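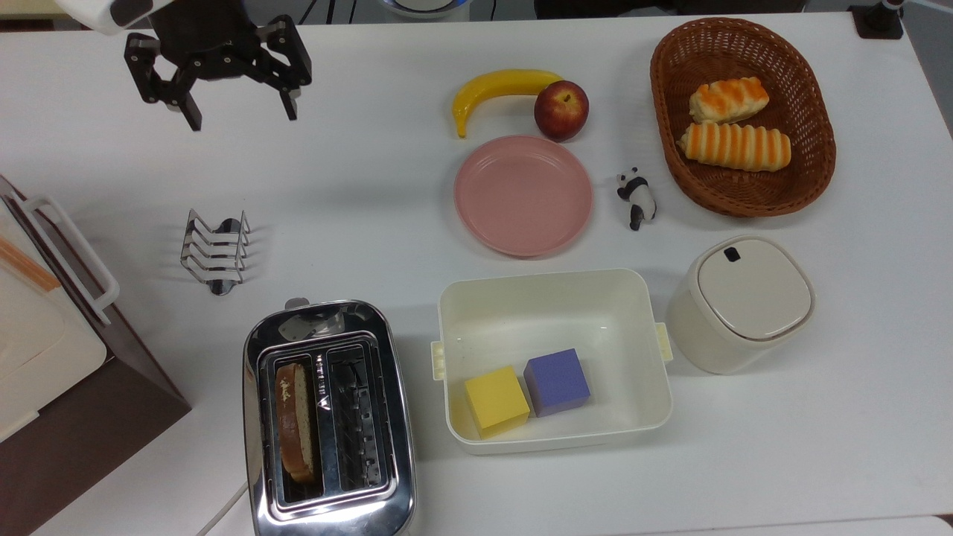
Section 4. Getting Your Dritis Food Dehydrator Ready for Its First Batch

Welcome back! If you have worked your way through Section 3, your Dritis is out of its carton, the packing foam is gone, and the trays are stacked somewhere handy. Now comes the pleasant part. This section takes you from a bare machine to your first tray of apple and banana chips, which are the two fruits we suggest for beginners, and we hope you will take your time with it. Drying fruit is slow work by nature, and there is really no hurrying it along.

Before you plug anything in

1. Choose a level, sturdy spot with a hand's width of open space behind the rear vent. The fan pushes warm air out the back for hours on end, so please keep it away from curtains, paper towels and the undersides of low cabinets.

2. Wash the trays and the mesh liners in warm water with a little dish soap, rinse them well, and let them dry all the way. Wipe the inside of the cabinet with a damp cloth. The cabinet itself must never go into the sink.

3. Slide the trays onto their rails with the raised lip facing you. A tray that is in backward will still go in, but the door won't latch, and many a new owner has stood there pushing on it and wondering what went wrong.

CAUTION: Plug the unit straight into a wall outlet. Do not use an extension cord or a power strip.

The empty run

4. Close the door, turn the dial to the highest setting, and let the machine run for 30 minutes with nothing in it. You may notice a faint warm smell the first time. It comes from the protective coating on the heating element and fades by the end of the run. Open a window if it bothers you.

5. Switch off, open the door, and let everything cool before you touch the rails.

NOTE: If the fan does not start within a few seconds of turning the dial, switch off, unplug the unit, and see Section 9, Troubleshooting.

Preparing the fruit

6. Pick fruit that is ripe but still firm. A banana with a few freckles is lovely. One that has gone soft will stick to the liner and dry into something closer to leather (very tasty, mind you, but hard to peel off).

7. Wash and core the apples. You can leave the skins on or take them off, whichever your family prefers. Peel the bananas and trim away any bruised spots.

8. Slice everything as evenly as you can, about the thickness of two stacked coins. If you own the Skodent slicing guide, sold separately, use the middle slot. Thick slices and thin slices on the same tray will finish at very different times, and you'll find yourself picking through them one by one.

9. Dip the slices in a bowl of water with a good squeeze of lemon juice, then pat them dry. This keeps the color bright. You can skip it if you don't mind your chips on the brown side.

CAUTION: Keep your fingers well clear of the blade, and always use the hand grip for the last bit of fruit.

Loading and drying

10. Lay the slices in a single layer with a little air between them. Apples can go on the upper trays and bananas on the lower ones, where drips won't land on anything else.

11. Set the dial to the fruit symbol and close the door until it clicks.

12. After 4 hours, swap the top and bottom trays and turn each one front to back. Have a peek at the slices while you are there. Kitchens vary a great deal, and a damp November afternoon can add a good while to the drying time.

13. Keep checking every 45 minutes or so from here on. Apples should bend without feeling wet. Bananas should feel leathery, and they will crisp up a bit more as they cool.

NOTE: It is perfectly fine to take out the finished slices and leave the rest to carry on.

Cooling and storing

14. Spread the fruit on a clean plate or rack until it reaches room temperature. Warm fruit sealed in a jar will sweat, and all your patience will have been for nothing.

15. Pack the cooled slices loosely in a clean glass jar with a tight lid. Shake the jar once a day for the first week. If you see moisture on the glass, return the slices to the machine for another hour and try again.

Once you feel comfortable with this first batch, turn to Section 5 for vegetables and herbs.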